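Workshop notebook, December 13, 2024
Lime plaster samples for the Lakiva house

Day nine of the north wall mix. Panels 1 through 4 are cured enough to scratch with a thumbnail, so I scratched them with a thumbnail, this being the test we can afford. Panel 2 dusts. Panel 4 is hard as a sidewalk and has three cracks running corner to corner, all of which Fiona Innes described as "movement" on the phone. She is the architect and gets to use that word.

Recipe for the record, same lime putty throughout:
Panel 1: washed sand only
Panel 2: washed sand, too much chopped straw (mine)
Panel 3: washed sand, hemp fiber, 200 g per bucket
Panel 4: the Masotia bagged mix, straight, as the bag says

Panel 3 is the one. It took the trowel well and I only swore at the bottom left corner.
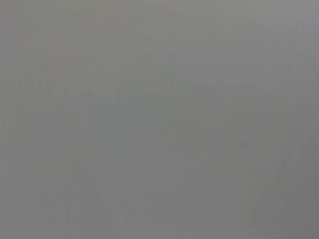

Color is still open. The client wants the wall to look like "river fog," and we have now spent longer on fog than on the drainage. Oketti sent two pigments, one too pink and one the color of a filing cabinet. Mixed half and half they make something I quite like, so I expect it to be rejected.

Salvaged windows: Sheena Farquharson measured the lot in the shed. Seven match each other. The eighth is 303 mm wide where it ought to be 545, and must have come out of somebody's bathroom. She suggests putting it in the bathroom. Fine. Old putty comes out with the heat gun, low setting, and please open the door this time.

Vitale quoted $1,850 for the reclaimed floorboards, delivered, nails included. The nails are still in them. 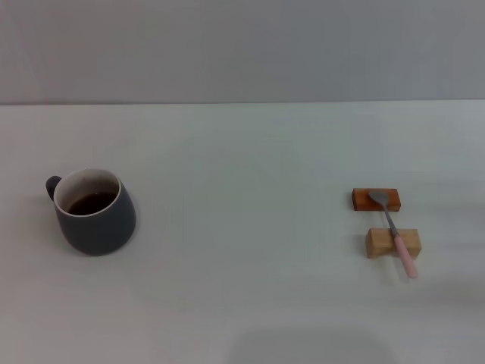
Do we need to seal the plaster behind the kitchen sink?
Soap and oil finish for the first few feet above the counter, two coats, once the wall has fully cured. Leave the rest bare so it can breathe. Ordinary acrylic sealer traps damp behind it and the plaster lets go in sheets, as we learned on the last job and will be reminded of by that client until May at least.

To do:
Mist panel 3 morning and evening, keep it out of the draft
New panel with the hemp cut shorter, half and half pigment
Ask Fiona whether the window sills slope in or out, as the drawing has both
Find the good hawk. It was on the bench. Sheena says it was never on the bench.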